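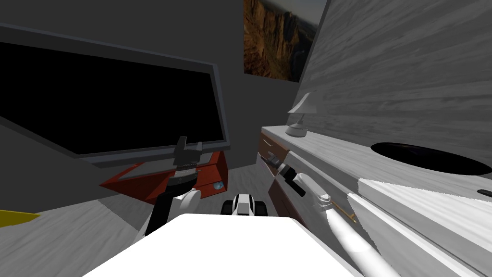
Lounge, television on the dark grey wall

HOLIDAY APARTMENT — SAFETY CHECK BEFORE THE SEASON, MAY
Checked by: Zoi Triantafyllou
Present: Hakim Menon

1. Smoke alarm, hallway. OK. Battery is changed.
2. Fire blanket. OK, but the hook is weak. Please put a longer screw.
3. Television bracket. OK. I pulled with both hands and it did not move. 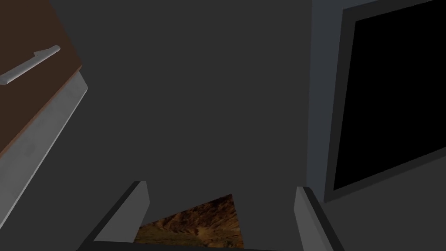
4. Child safety in the kitchen. Not passed. Cleaning liquids must be kept high or behind a lock. The Tzanetos strap we have is made for knobs, and on a long bar handle like the silver one on the brown door it slides away. Hakim will look for the magnetic type.
5. Hot water. Too hot at the tap — thermostat to be lowered, then measure again.
6. Balcony rail. OK. Gaps are 9 cm everywhere.

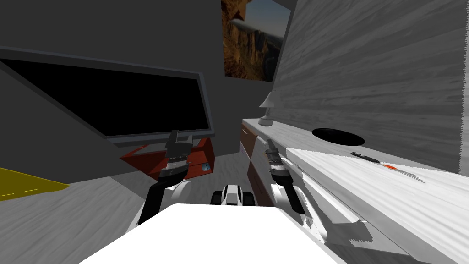
Flotano Apartments / Housekeeping and Safety Team

7. Emergency card. The telephone number of Filippos Kourkoulas is the old one. Print again.
8. First aid box. Burn gel is missing, plasters OK.
9. Gas heater. Not checked, the key was with Iraklis Christodoulou.

Open points: 2, 4, 5, 7, 8, 9. Second visit at 10:30, after the key is returned.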